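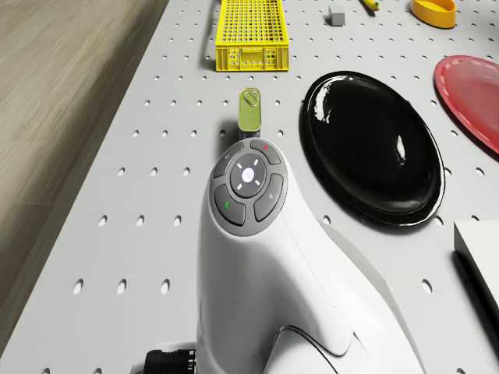
Red plate, black oval plate and yellow bowl on the perforated top.

19 March 2019

Glaze tests, continued from the December batch. Kuldeep Bhardwaj asked me to write down everything this time, also the things which went wrong, so I try.

The clay is the same Fustwood stoneware as before. I wedged it in two portions and rolled it to eight millimetres. The first portion was too soft and the tiles lifted at the corners when I turned them. I kept them anyway, because a flat tile tells me little about how a glaze behaves on a curve.

Recipes: the base is the Hermans white, with the tin reduced a little. To this I added red iron oxide in four steps. I weighed the dry material twice. First total was 1,236 g, second total was 1,236 g, so the small scale is good again after Khang Đàm changed the battery. The bucket of old base is 3,019 g with lid. I did not subtract the lid yet. Please somebody weigh an empty one, same type.

Sieving: 80 mesh, two passes. After the first pass there were still brown specks from the iron. After the second pass fewer, but I could feel grit between the fingers. For the next mixture I would like to let it stand overnight before sieving and see if it is smoother.

Dipping: three seconds for all tiles, then a second dip on the upper half. On tile 4 I counted too slowly and the layer is thick, with a crack already when it dried. I rubbed the crack closed with a finger and marked the back with a cross. If tile 4 crawls in the kiln, it is my hand and says nothing about the recipe.

Kiln: the Esero, middle shelf only. Slow rise of 60 degrees per hour for the first part, as Kuldeep suggested, then the normal programme. Cones are on the left side behind the tall prop. The lower shelf has a new coat of kiln wash – it is uneven near the front, so please do not put feet of bowls there.

Khang thinks the matt surface of the last Dinalari test came from cooling and has nothing to do with the tin. I am not sure. We had two changes in the same firing, which was a mistake, and we cannot separate them now. In this firing only the iron changes.

To do:
Order more cones, we have one box left.
Label the jars on the lid and also on the side.
Ask Khang for his cooling notes from December.
Clean the sieve properly, there is still red in the rim.

Kiln started 16:40. I will not open it before it is under 80 degrees.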